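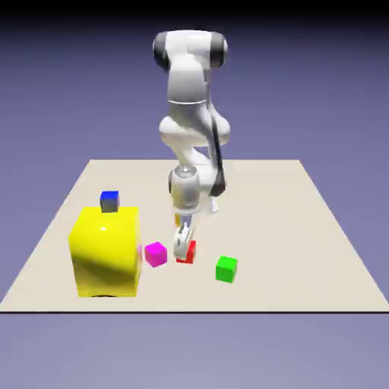 Setting up the block-stacking task for your club's simulator round

1/30/24

The Pranside student league lets teams qualify in simulation before anyone touches a real arm. I have doubts about that, and I'll get to them. The task itself is fine for a first project, and a club that meets once a week can have it running before the February deadline.

What you need

One laptop per pair of students, the Cedus simulator, and the Tavell starter files from the league page. Skip the optional texture pack. It makes the platform prettier and the old laptops slower.

Step 1. Load the arm and the platform

Open the starter project and run it with no code of your own. The arm should stand at the back of the platform and stay put. If it sags or shakes, the time step is wrong. Set it back to the default and don't let anyone "tune" it.

Step 2. Place the cubes

Keep the small cubes all one size and give each its own color. Add the big yellow block on the left and set the blue cube on top of it. The starter guide treats this raised cube as a bonus. I'd put it in from day one, as a script that only works at platform height hasn't shown you much.

Step 3. Get above the red cube

Write the approach as its own function. Move the hand over the cube with the gripper pointing straight down and the fingers open, then stop. Students always want to go right to the grab. Make them stop the arm and look at it from two camera angles first. From the front, a hand that is 15 millimeters too far back can look perfectly lined up.

Step 4. Close, lift, check

Lower the hand, close the fingers and lift. Then read the cube's height from the simulator and compare it with where it started. A gripper that reports "closed" tells you that the fingers moved. Plenty of teams print "success" at that point with the cube still sitting on the platform.

Step 5. Shuffle and repeat

Run 45 trials with the cube positions shuffled each time, and write down every failure. Our first script looked great until we did this. It had learned nothing about cubes – the coordinates were typed in by hand on line 518.

About that qualifying score

The league accepts a simulated score at face value. The sim gives you the exact position of every cube for free. It also has even light and no dust, and the friction is whatever the settings file says. When we moved our code to the Kuipers arm at school, a script with a perfect sim score missed 7 grabs in a row.

So do the sim round, and enjoy it. Just save a few club meetings for the real arm – and if your team has time for only one extra, add noise to the cube positions before you submit. The setting is off by default, under Sensors.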